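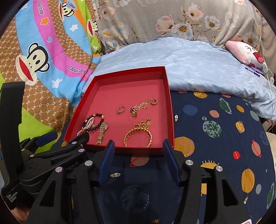
A jewellery tidy under way: hand-held gripper, red tray, gold chain bracelet between the pads.

About us

Timomport teaches robots the small jobs people do at home without thinking. Picking up a bracelet, folding a tea towel, putting the lid back on the butter. We do it by showing. A person holds a gripper in their own hand, does the job at their own pace, and the robot learns from the recording afterwards. We love this work and we could talk about it all day (some of us do).

How we got going

We began with a single robot arm and a pair of joysticks in a rented unit behind a tile shop. Driving an arm by remote control is great fun for the first hour. Then you try to lift a necklace off a table with it, and by lunchtime you are talking to the necklace. We kept the joysticks, and they still earn their keep on heavier jobs, but for anything fiddly we moved over to hand-held grippers and have never looked back. A person who has been fastening watches all their life brings all of that with them the moment they pick one up!

What we do all day

Our work falls under two names. Kander is the hand-held side. Demonstrators take a gripper into ordinary bedrooms, kitchens and hallways and work through a list of jobs, each one repeated with things moved about between goes. Jewellery is one of our favourites at the moment. Beads roll, fine chains tangle, a ring with a stone in it wants to be picked up one way and a wristwatch quite another. Each piece asks for a slightly different approach, and you can see people working it out as they go along. We keep those little hesitations in. They are often the most useful part of the recording.

Tully is the remote control side, where someone sits at a desk and steers an arm in the next room. We use it for jobs where the robot has to push, pull or carry, and for checking what the arm has picked up from the Kander recordings. If it gets stuck, the person at the desk takes over, finishes the job by hand, and that goes back into the pile as a fresh lesson.

So far we have a list of 136 household jobs, and more than 900 hours of people doing them. The list grows whenever one of us comes in grumbling about a chore.

Who we are

We are a mixed bunch. There are engineers here, naturally, but also a former upholsterer, two people from a hospital laundry, a piano teacher and a retired dental nurse with the steadiest hands in the building. Being good at this has very little to do with computers. It helps if you are patient, curious and quite like doing the same thing again a bit better.

New demonstrators spend 3 days with us learning the grip. The first morning is mostly dropping things. By the second afternoon nearly everybody is picking up single beads and calling people over to watch.

Where to find us

Our workshop is in the old Triromon building, up the outside stairs, first door on the left. We open the doors every December for an evening of mince pies and have-a-go sessions, and children are usually far better at it than their parents. Schools and repair groups are welcome at other times too, just drop us a line first so we can clear the benches.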